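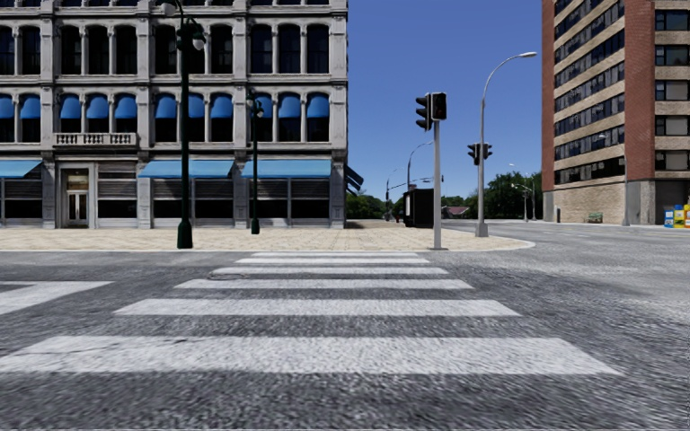 Figure 3. Rendered view of a signalized crossing in the simulated street network. White crosswalk stripes lead to the far curb and a paved sidewalk.

4. Hospital Staffing and Emergency Department Wait Times

4.1 Setting and data

The analysis uses visit records from two hospitals, Kunomberg Regional and Tapia Memorial, which serve neighboring counties and share one emergency dispatch center. Kunomberg has the larger emergency department and takes most of the trauma cases. Tapia closed its inpatient behavioral health unit in July, and patients who would have been admitted there are now held in the emergency department until a bed is found elsewhere.

Records were exported from the Istine scheduling system, which logs arrival, triage, first contact with a clinician, and departure. The export closed on 10 June 2023, before the change at Tapia took effect, so the records cover only the period in which both hospitals operated all of their units. Visits with no departure time were dropped. So were visits in which the patient left before triage, since the system assigns these no acuity level. The remaining sample contains 1025 visits, of which 624 were to Kunomberg.

Staffing data came from shift rosters. The rosters list scheduled nurses, and late call-outs were added by hand from the charge nurse logs. Fidel Medina and Aaliyah Fortin coded the logs separately and settled disagreements by discussion. Where a log was missing, the scheduled number was used. This probably overstates staffing on the night shift, when logs were most often incomplete.

4.2 Measures

The main outcome is the time from triage to first contact with a clinician. We chose it over total length of stay because total stay depends heavily on laboratory turnaround and on the availability of inpatient beds, neither of which is under the control of the emergency department. Total stay is reported as a secondary outcome.

The staffing measure is the ratio of patients present to nurses on duty at the moment of triage. Boarded patients — those already admitted but waiting for an inpatient bed — are included in the numerator. Earlier work by our group left them out, and the results in Section 4.3 suggest that this was a mistake. Acuity is entered as a set of indicator variables for the triage level recorded on arrival. Transfers from other facilities carry a separate indicator.

4.3 Results

Waiting time rose with the patient-to-nurse ratio at both hospitals. The increase was small while the ratio stayed near its usual daytime value and became steep above it. The pattern held when transfers were removed and when the sample was limited to the middle triage levels. For the most urgent level there was no clear relationship, as these patients are taken directly to a treatment room whatever the staffing.

Boarding accounted for much of the difference between day and evening shifts. At Tapia, 330 visits overlapped with at least one boarded patient, and waits in this group were longer even at the same level of staffing. A likely explanation is that boarded patients occupy rooms as well as nursing time. Our ratio captures the second effect but not the first, and a room-based measure would be needed to separate them.

Security calls were examined at the request of Kunomberg. They were more frequent during crowded periods, but the number of events is too small to support a model, and we report no estimate. The logs also do not distinguish a call made as a precaution from one made after an incident.

4.4 Sensitivity checks

Three checks were run. Replacing adjusted rosters with scheduled staffing weakened the main association slightly. Restoring visits without a departure time, which is possible for the main outcome, had almost no effect. Fitting the two hospitals separately produced a steeper curve for Tapia, with a wide interval at the upper end, where observations are sparse. Residuals by hour of arrival showed some remaining structure just after the evening shift change — the period in which handoff takes place and few new patients are seen.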